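The seven-day forecast is a guess with a nice font

2021-04-04

Every spring the same thing happens in Grukarstead. A headline goes up saying that a heatwave is on the way, half the town buys charcoal, and the weekend arrives grey with a wind off the river. By then there is a new headline and the old one has been quietly taken down.

I have nothing against forecasters. Tomorrow's forecast is good, and the one for the day after is good enough to hang washing by. My quarrel is with what gets piled on top: the little sun symbol sitting under a date a week away, with a temperature given to the degree, as though somebody had been there and read the thermometer.

Last September the Stitoline app on my phone promised 2 millimetres of rain for the Latlow show. I remember the number because Dulce Bautista, who was running the plant stall, read it out to all of us and left the tarpaulins at home. We got a month's worth before lunch. When I looked at the app again that evening it showed heavy rain for the whole day, and there was no trace of what it had said that morning. A bookmaker who did that would be shut down.

Mihret Mekonnen wrote to me after my last piece to say I was being unfair. The computers are far better than they were, she says, and people who moan about forecasts only remember the bad ones. She has a point on the second part. I do remember the bad ones. So I asked Stitoline for its record: what it said a week ahead for Grukarstead, set against what fell. I was sent a leaflet about how many readings it takes in. It takes in 3686 of them, apparently, every hour. I hadn't asked how much went in at the front.
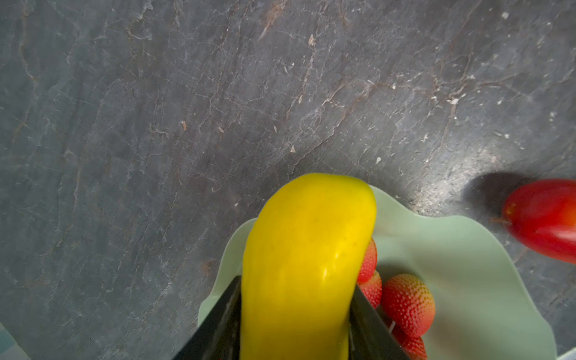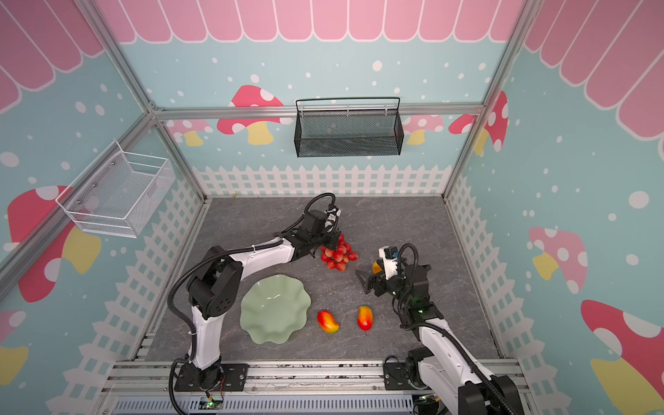
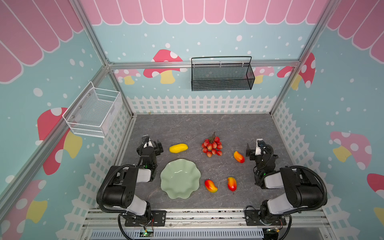
A stone surface close up, then two views of the robot arms between the mushroom walls.

A forecast a week out should come with its doubt attached. Some do give a percentage chance of rain, and I'm told this settles the matter. Does it? Ask at any bus stop what a 47 per cent chance of rain means and see what you get. Fulgencio Nava thinks it means it will rain for just under half the day. Macario Medrano thinks it means rain on half the town, and he lives in the other half. Neither of them has ever been told otherwise by the people printing the number.

Then there are the maps. A band of purple sweeps down from the north and the word "blast" appears beside it. Purple used to mean something. Now I have seen it used for a night when the puddles didn't freeze. Glória Carvalho keeps 400 seedlings in an unheated greenhouse at Tlapale, and she has carried the lot indoors three times this year on the strength of a purple map. She'll stop doing it eventually, and I expect that will be the night of the frost.

I'd settle for a small change. Leave last week's forecast on the page, next to what happened, and let us look at the two together. If the week-ahead guesses are as good as the leaflet suggests, it would be free advertising. Stitoline says it has no plans to do so at present. I have written back to ask why.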